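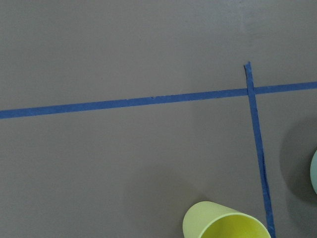 *Figure 4. The tape cross on the table top, with the yellow cup on its side.*

## 4. Marking out the table for the cup task

By now your team should have the arm bolted down, the emergency stop tested and the Naner software talking to the laptop. If any of that is still outstanding, please go back to section 3 and finish it first, however tempting it is to get the cups out.

The cup task is the one most Horrocks Club teams start with, and it's a lovely one to watch once it gets going. The arm picks up a cup from one side of a tape line and sets it down on the other. Everything the arm learns about where things are depends on the tape, so it's worth a quiet half hour of your first session to lay it properly.

You will need a roll of blue painter's tape, a tape measure, two plastic cups of different colours and a soft dry cloth.

1. Wipe the table with the cloth. Leave the cleaning spray in the cupboard.
2. Measure 30 cm from the front edge of the arm's base plate and make a small pencil dot. Do this at both sides of the table.
3. Run the first strip of tape across the table through both dots. One person holds the roll and another smooths the tape down with a thumb, working outwards from the middle.
4. Lay the second strip over the first, running towards the arm. You can tear this one by hand. A ragged end does no harm as long as it finishes well past the crossing.
5. Press the crossing down firmly where the two strips overlap.
6. Open **Table > Find Cross** in Naner and wait for the beep. The program looks for the crossing and works out the angle of each strip by itself.

**Note:** The strips don't have to meet at a perfect right angle, and the first one may slope a little across the table. Teams have spent whole evenings with a set square over this! Naner will accept a cross that is up to 10 degrees out, and we would much sooner you spent the time on your gripping code.

**Caution:** Keep your hands off the table while Find Cross is running. The arm moves slowly in this mode, but it does move, and it won't stop for a sleeve.

### 4.1 Placing the cups

Once the cross has been found, put one cup on each side of the second strip. For the first ten runs stand them upright, mouth down, and leave a good hand's width between each cup and the tape. After that you can make life harder for the arm by laying a cup on its side, as with the yellow one in Figure 4, whose rim comes very close to the tape. Drop the speed to 100 on the Dritari controller before you try it – a cup on its side will roll if it is nudged.

If the program stops with **Error 629**, it has lost the crossing. Look for a cup or a strong shadow lying over the place where the strips meet, move the cup or the lamp, and run Find Cross again. Wrinkles further down a strip seldom matter, though do press down anything that has lifted enough to catch on a cup.

Please leave the tape in place at the end of the evening if your team has the same table next time. Teams going on to the Tromberg round in June should ask Dehua Tang for the larger table plan, as the measurements there are different.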